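Two-arm table build, shared workshop: safety checklist before power-on
Filled in by Consuelo Huerta. Second check by Xóchitl Arriaga. May 26, 2020.

Mark each line OK, FIX or N/A. Anything marked FIX gets a comment and the arms stay unpowered until it is cleared. This replaces the short list we used in March.

1. Table and mounting

1.1 Table does not rock when pushed at each corner: OK
1.2 Arm base bolts tight, paint marks lined up: FIX
Comment: One bolt on the right base had moved off its mark. Retightened and marked again. Xóchitl checked it after me. Cleared.
1.3 Tabletop wiped down, no screws or cut zip ties left on it: OK
Comment: The scuffs don't come off with cleaner. Leave them alone.

2. Power

2.1 Supplies off and unplugged while hands are on the arms: OK
2.2 Fuses match the label on the Teslow supply: OK
2.3 Stop button cuts both arms, tested one arm at a time: OK
Comment: Pressed it with the left moving, then the right, then both. Reset takes a twist and then a restart of the controller. Please don't restart from the laptop while someone is leaning over the table.
2.4 Stop button within reach of the person running the test: FIX
Comment: You have to step away from the laptop to get to it. For now a second person stands by the button for every run. A longer lead is on the Cherkaouí order list.

3. Cables

3.1 No cable pinched at any joint through the full range: OK
3.2 Enough slack at the wrist and elbow: OK
Comment: Plenty of slack, maybe too much. The loops swing out when an arm turns fast. I would like clips on both before we raise the speed.
3.3 Connectors seated and strain relief in place: OK

4. Arms and grippers

4.1 Joint limits loaded from the current file: OK
Comment: Both arms are on the Trindier file, not the older one.
4.2 Speed cap set to 340 mm per second or lower: OK
4.3 Grippers open and close without sticking: OK
4.4 Arms can't touch each other in the shared area: FIX
Comment: They can. See the note below.

The middle of the table is where I have the most doubt. Software keeps the grippers 39 mm apart, but that figure is measured between the wrist centers and takes no account of the fingers or the cables. With the basket on the near right corner, the arms have to lift over the rim, so they spend more time close together than they did in the first tests.
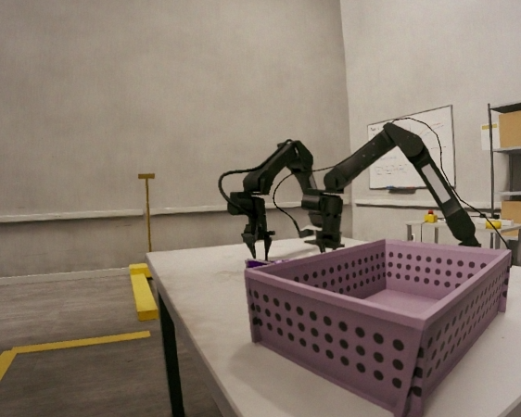
Item 4.4: both grippers low over the table behind the purple basket, small purple part under the left one.

Xóchitl wants to let only one arm into the middle at a time. It will be slower. I agree with her, at least until the spacing is measured from the fingertips — she has started on that in the Sterkavow branch.

5. Floor and people

5.1 Floor tape in place and not peeling: OK
5.2 Nobody inside the reach of the arms during a run: OK
5.3 Long hair tied back, no lanyards or loose sleeves: OK
5.4 Others in the shop told before power-on: OK

6. Result

Single-arm runs allowed at the speed cap. Two-arm runs on hold until 4.4 is cleared. After that, 3 slow runs with a person at the stop button, then we fill in this sheet again. Don't raise the cap to 400 before the cable clips are on.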